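**Handout 9: The shared room, cables, lights and chairs**
Workplace Layout (evening group). Tutor: Gopinath Pillai

Read the Kundstead chapter before we meet, but read it with a pencil in your hand. It claims a round table "makes people co-operate". I have yet to see the evidence. Mervyn Ackroyd ran a survey of 40 people on this and most of them wanted a socket nearby.

**Floor cables**

- The usual advice is to tape everything down. Tape lifts, and then you have a cable and a trip edge.
- Wandus sells a cable cover it calls invisible. Go and look at one.
- Ask first whether the table could move nearer the wall. Textbooks skip this.

**Lighting**

Shiny tops throw ceiling light back at whoever is sitting there. Flonik's brochure promises a "glare-free" wood finish, with no test conditions given. Treat the claim as you would any other brochure claim.

**Chairs on wheels**

Good at a desk. Less good when they drift into the walkway and stay there. The Shenoy method (a marked bay for each chair) sounds tidy and lasts almost 20 minutes in my experience.

**For the seminar**

Sketch the room and mark where you would walk, then where the cables run. Bring 60 words on one change you would make that costs nothing. "Better signage" will not be accepted.
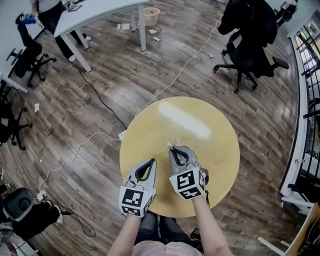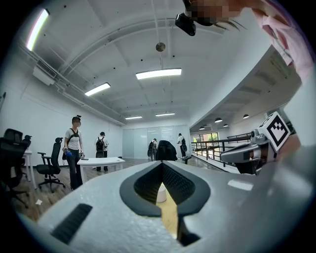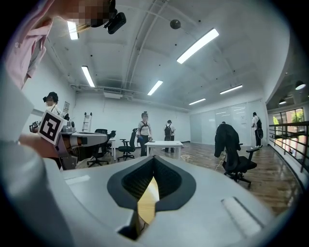
*Fig. 1, top to bottom: round table with floor cables; ceiling lights; desk and office chairs.*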